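# Lustelell Tabletop Clutter: cups and small pieces

Durnbridge Household Objects Project, May

## Summary

Lustelell is a set of still pictures of small tables with drinkware and little loose pieces on them, left in the kind of disorder you find before someone clears up. It has 109 arrangements. Each one has a folder with its pictures and a text file listing what was put on the table.

The set was put together for people who work on sorting, counting or tidying and need examples where things lie on their sides, touch each other and face different ways. An upright cup is easy to recognize. A cup seen mostly from its mouth is harder, and a clear one lying down picks up the colors of whatever is next to it.

## What is on the tables

Every arrangement uses drinkware from a stock of 17 items, some opaque plastic and some transparent. Up to 40 small pieces were available to go with them, mainly short blocks and curved or arch-shaped parts from mixed play sets. Nothing was bought new. Most of the plastic cups came out of a kitchen drawer in Nallunthorpe and have the usual wear.

Cups may be standing, upside down or tipped over. The text file gives the state of each one as `up`, `down` or `side`. Small pieces have no state, only a color and a shape word.

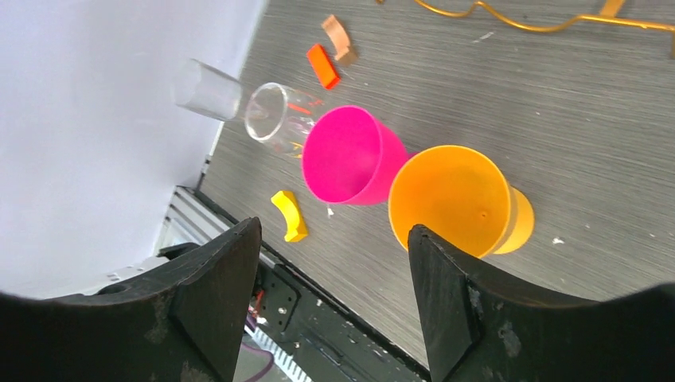

*Orange and pink cups on their sides with a clear glass and small loose pieces, gray wood-grain tabletop.*

Arrangements like this one are filed under `toppled`. All the drinkware in a `toppled` folder is marked `side`, and the loose pieces are listed after it. Clear items are always written as `clear`, even when they show orange or red from something nearby.

## Folder layout

 lustelell/
 standing/
 toppled/
 mixed/
 words.txt
 README.md

The 3 groups do not overlap. `words.txt` holds the color and shape words used in the lists. Please stick to it if you send corrections.

## Color and shape words

Colors were named by eye under indoor light. Orange, yellow and peach run close together, and two people will not always pick the same word for the same piece. We settled on `orange-red` for the blocks that could have gone either way.

Shape words are kept simple: `block`, `curve`, `ring`, `other`. A bent arch and a banana-shaped piece are both `curve`.

## Known problems

- A few text files leave out a piece that was mostly hidden behind a cup.
- Clear glasses and clear plastic cups are not told apart in the lists.
- `mixed` has more pink and orange cups than any other color.
- No plates, cutlery or mugs with handles. Those are in the Xaba set, which has its own word list.

## Changes

The second release fixed the spelling of color words and moved several folders from `mixed` to `toppled`. The pictures themselves did not change.

## Use

Free for teaching and research. Keep this file with any copy you pass on, and note any folders you removed.

Contact: Durnbridge Household Objects Project, Nallunthorpe | © Durnbridge | Back to top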